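Reusable plastic cups for a crowd: keep them or give up?
Posted in Kitchen & Gatherings 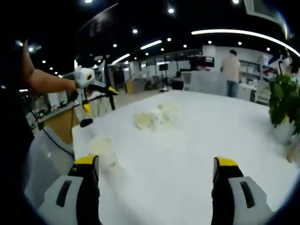

Three of the cups on the white table.

mapleandrye wrote:
Hi all, long-time reader and only an occasional poster, so bear with me while I ramble. I look after the cupboard for our neighborhood supper club, and over the years we've ended up with a whole family of see-through plastic cups, the kind you can almost but not quite see your juice through. Some came from the Priltavis shop before it moved, some were left behind after the May picnic, and I have a soft spot for every one of them. The trouble is that they've gone cloudy, and a couple look a little yellow next to the others. I've soaked them in vinegar, I've tried baking soda, I've given them a good long talking-to. Are they done for? And how do you all store yours so they don't stick together? I had 13 in one stack last month and had to ask my neighbor to help me pull.

hivo_fan_9 wrote:
Oh, I feel this one! We have the tall Hivo ones at our place and they went milky after a year or so in the dishwasher. If the film wipes off with vinegar it's minerals from the water. If it stays put after a proper soak, the plastic itself is scratched up and I'm afraid it's there for good. Mine stayed. I still use them for iced tea and people drink it just the same.

bodnar_street_baker wrote:
I'm going to be the grump and say let them go. Once mine turn cloudy I don't put them out for guests anymore. They may be perfectly clean, but they don't look it, and my mother-in-law holds every cup up to the window (bless her). We switched to plain glass tumblers from Bodnár and I haven't looked back, apart from two that met the kitchen floor.

mapleandrye wrote:
Glass would make me so nervous with the little ones running underfoot! But I do hear you about the window test. I held one up this morning and it was like looking through fog.

quietpantry wrote:
Respectfully disagreeing with the baker here. A cloudy cup is still a cup, and there are plenty of jobs for it besides lemonade. I've got mine holding paintbrushes, seedlings, buttons, and the odd screws that turn up in coat pockets. Keep the clearest ones for company and move the yellow ones to the craft shelf.

As for the sticking, let them dry all the way before you stack them, and slip a strip of paper towel between each one. If two are already stuck, put cold water in the inner cup and stand the outer one in warm water, then twist gently. Please don't use boiling water, I warped a lovely one that way.

bodnar_street_baker wrote:
Seedlings I will allow. I withdraw half my grumpiness.

hivo_fan_9 wrote:
One more thing about drying: I used to lay mine on their sides on the table and they'd roll all over and hold a little puddle inside. Upside down on a rack works much better, with some air getting under the rim. The Mustov rack with the wide slots is nice if you have the counter space, but an old cooling rack over a towel does the job too.

mapleandrye wrote:
Thank you, all of you! I'm going with quietpantry's plan and starting a craft shelf pile tonight. The cooling rack is already out. I'll come back after the next supper and let you know whether anyone's mother-in-law noticed.

Last edited 9/12/24 by mapleandrye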